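Service Robot Program: Frequently Asked Questions for Staff
2021-04-28 | By Pavithra Shenoy, Workplace Transition Office
Print this page | E-mail this page

Why is Ornthorpe training the robots in simulation first?
Practice in a simulated room allows errors to be found before any robot enters the Deston guest building. Doors receive the most attention, as staff named them the hardest part of cart work. 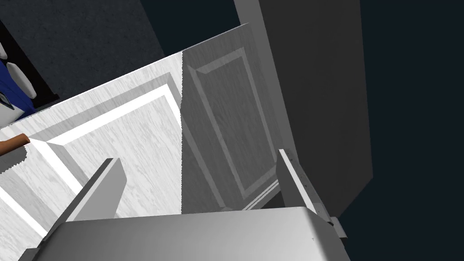

Simulated room: gripper at a white paneled door.

Will positions be eliminated?
No position will be eliminated under the current agreement. The 14 attendants on the Deston roster keep their grade and hours. Some duties will change, chiefly carrying and table clearing. 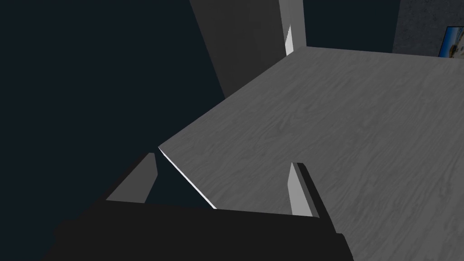
Simulated room: open gripper beside a gray tabletop.

Who decides when a robot may work near staff?
The shift lead. Any attendant may also stop a robot at any time and need not give a reason in writing.

What training is required?
Each attendant completes one paid course before October. Sessions are led by Marin Nedeljković. Requests for another date go to Vesna Stojanovska.

Will the robots record my work?
Individual performance data will not be kept.

Contact: Workplace Transition Office, Room 113
© 2021 Ornthorpe. All rights reserved. | Back to top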